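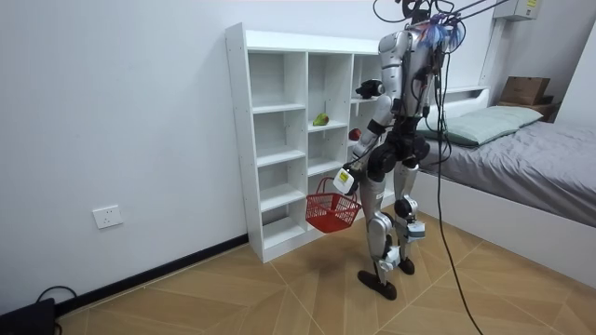 Unit 2: Open shelving and small stock

Handout for the Household and Shop Storage course. Tutor: Sayaka Kobori

Open-backed units are cheap, light and easy to wipe down. Placed against a plain wall they show the goods well, but anything pushed too far in will touch the paint. Leave a small gap between the goods and the wall.

Where fruit goes

Pears and apples bruise under their own weight, so keep them in a single layer. One kind to a compartment. A green pear and a red apple in neighbouring cubbies can be told apart from across the room, which helps when someone else is doing the picking. Middle shelves suit fruit best. Use the bottom row for heavier things such as potatoes or tins.

The cubbies in our teaching unit are 30 cm wide. Check yours before buying trays.

Baskets

A mesh basket with one handle is enough for a short list. Hold it in front of the lower shelves and fill it from above with the free hand. Lower each piece in; do not drop it. Stop at 2 kg, as the handle starts to dig in after that.

Practical task

Work in pairs. One person reads the list, the other picks. Swap over, then write down any item that was hard to reach and which shelf it was on. Hand the sheet to Simão Sampaio before you leave.

Reading for next time: the Trillden booklet, page 36, on labelling shelf edges.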